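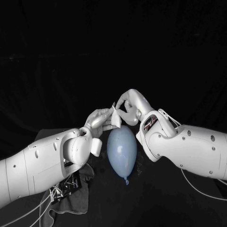 Light blue balloon, dark tabletop

Indano Help Board > Events and Supplies

Air-filled balloons shrinking and going dull before an event

Posted by panelsaw_k, 04/07/2024

I have to inflate 200 latex balloons for a hall in Horobets. Plain air, no helium. The hall only opens in the morning, so inflation has to be done the day before in a storage unit. Last October I did the same job and by setup time the balloons had a cloudy, chalky surface and a fair number looked smaller. A few popped in the van.

Balloons are 11 inch, inflated with a Fludum electric pump on the continuous setting. I tied them by hand. Is the shrinkage from the knots or from the latex itself? And is there any treatment for the cloudy surface that doesn't leave residue on tablecloths?
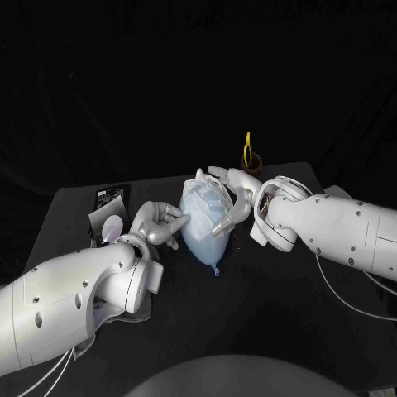 2 replies

latexbench
Member, 500 posts

Mostly the latex. Air passes through the wall slowly even with a good knot. If one balloon goes soft well ahead of the rest, suspect the knot or a pinhole.

The cloudy surface is oxidation. Light, heat and moving air speed it up. Put the balloons in large opaque bags as you fill them, close the bags and keep them out of the sun. Spray shine will bring the color back but goes on last, after hanging, and it does transfer to fabric until it dries. Test one first.

Size them with a template – a box with a round hole cut in it works. Inflate slightly over, then let air out until it passes through. A balloon with a long neck and a pear shape is overfilled and will pop easily. Storage temperature matters as well. Air in a cold unit contracts, so balloons look small and then recover in a heated hall. If you top them up while cold, they end up overfilled.
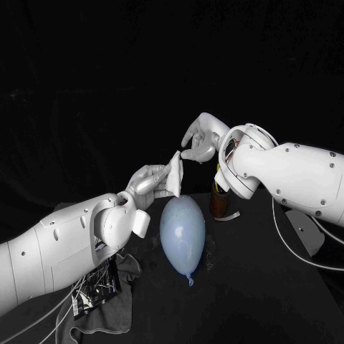 Goneo_Stores
Moderator, Events and Supplies

Agree on the bags. Check the van for exposed screws and rough plywood, and don't leave it parked in the sun loaded. Bring 5 percent spare.

I would turn off continuous mode and use the timer if your pump has one. Mine is an older model and drifts once the motor is warm, so I check one against the template every 41 or so. No idea why I settled on that number.

Thread closed to new replies.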